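Chapter 4
Comparing End Effectors on a Common Task

In this chapter you will learn:
how to set up a fair comparison between two or more grippers
why the task must be fixed before the hardware is chosen
how to record a trial so that another person can repeat it
when a simulated trial can stand in for a bench trial, and when it cannot

4.1 The problem of the favourite gripper

Most laboratories and most small firms own one gripper that everybody likes. It was bought first, its wiring is understood, and someone has written the code that drives it. When a new job arrives, that gripper is tried first, and if it can be made to work the question of whether another would have worked better is not asked.

The firm of Drorcombe, which packs kitchen goods, was in this position when it began to look at two-armed handling. Its engineers had a parallel gripper with two flat jaws, and they had been offered a multi-fingered hand. Gilles Vidal, who led the work, ran the first tests on his own bench. The jaws were tried on boxes and the hand was tried on fruit. Both did well. The report recommended buying more of each, and it was sent back with one line written across the front page: "Which is better at what?"

The report could not answer, as the two devices had never been asked to do the same thing. The tests were repeated in June with a single list of objects and a single set of starting positions, and the results were less flattering to both. The jaws bruised soft objects at the closing force needed to hold heavy ones. The hand took longer to close and sometimes pushed a light object away before its fingers were round it.

We shall return to the Drorcombe tests in section 4.6. For the moment the point is a simple one. A comparison needs a common task, and the task has to be written down before anyone picks up a spanner.

4.2 What goes into a task

A task has four parts: the objects, the surface they stand on, the starting position of each arm, and the condition that ends the trial. Beginners usually describe the first part well and neglect the other three.

The surface matters more than people expect. A tomato on a woven mat and a tomato on bare polished stone are different problems, because one is free to roll and the other is partly held by the texture under it. An open drawer lying loose on a counter will slide when pushed, while the same drawer in its cabinet will not. If one gripper is tested with the mat and the other without, the figures cannot be set side by side.

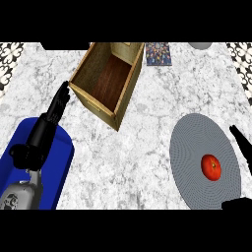 Annick Hervieu

The layout used in this chapter has two black arms working over a white marble counter, one from the left and one from the right. The hand on the left arm has its fingers held together and pointed at a corner of the wooden drawer. The tip of the right arm is close to the tomato on its grey mat. All of it is simulated, and the same layout can therefore be loaded as many times as the reader needs.

Readers with access to a simulator should build something similar now. It need not match in every detail. Choose one rigid object with edges and one soft or round object, and leave a clear stretch of surface between them so that neither arm has to reach over the other's work.

4.3 Fixing the controller

A gripper is never tested alone. What is tested is a gripper, an arm, a controller and usually a camera, all at once. If the controller is changed along with the gripper, any difference in the result may belong to either.

The Plusar controller used in our exercises has two modes. In position mode the fingers close to a set distance. In force mode they close until a set resistance is met. A trial in one mode should be compared only with another in the same mode, and the mode should appear at the top of every record sheet. Randa Issa, who prepared the exercises, found that an unmarked change of mode was the commonest fault in student reports.

Camera position should also be held still. If a hand hides the object from the camera just before contact, write this down as a property of the arrangement and leave the camera where it is until the full set of trials is finished.

4.4 How many trials

The exercises at the end of this chapter ask for 8 trials per object. This is enough to show a large difference and too few to show a small one. The longer study in Chapter 9 used 400 trials for each gripper, and a difference in slip rate that had looked certain after the first day became much smaller by the end.

Before going on, read the record sheet in Appendix B and fill in the top half for your own equipment. Leave the results columns blank. Section 4.5 explains how to score a grasp that holds at first and then fails during the lift.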